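About Zirkidton

Zirkidton reads satellite rainfall and river data for people who have to decide things with it. Our clients are mostly towns, irrigation districts and road departments in wet places. We started in a rented office in Vandia after a flood that three separate forecasts had rated as unlikely. We have distrusted the word "unlikely" ever since, and we try to keep it out of our reports.

A satellite does not measure how deep the water is in your street. Most of the time it does not measure rain very well either. It sees cloud tops, or a microwave signal that has passed through the cloud, and a formula turns that into inches. The formula was usually tuned somewhere else. Sellers of flood maps tend to mention this in small print, if at all. We put it on the first page.

What we do with the data is fairly dull. We take the public rainfall estimates, set them beside gauge readings and check where they part ways. In the Shaikh basin they part ways nearly every May, when the first storms come over the ridge and the satellite product misses a good share of the rain on the windward side. We correct for that where we have gauges to correct with. Where we don't, we say so and leave the area gray on the map. Some clients dislike the gray. We have lost a contract or two over it.
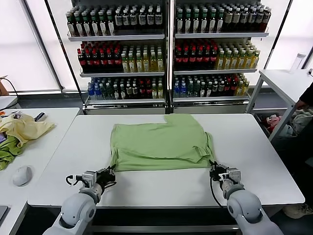 Terrain is the other half of the work, and it is where we are hardest to please. Radar has trouble with steep ground: slopes facing the sensor get squeezed together, and whatever sits behind them may not be seen at all. Think of the green T-shirt on the white table, with its body folded over and a flap running out to the right. From overhead you get an outline and some creases, and whatever the cloth is covering stays covered. A second pass from a different angle helps. It seldom settles everything, and a smooth-looking flood edge in a narrow valley should make you ask who smoothed it.

Our archive for the Duvley River goes back 14 years and holds 3000 processed passes. That sounds like a lot. For a river that floods badly once in a generation it is thin, and we won't quote a hundred-year flood level from it – people have asked.

There are 13 of us, hydrologists and programmers for the most part. We take no money from insurers or developers while we are mapping land they have a stake in. Past reports are available on request, including the ones where we were wrong, with a note on what we missed.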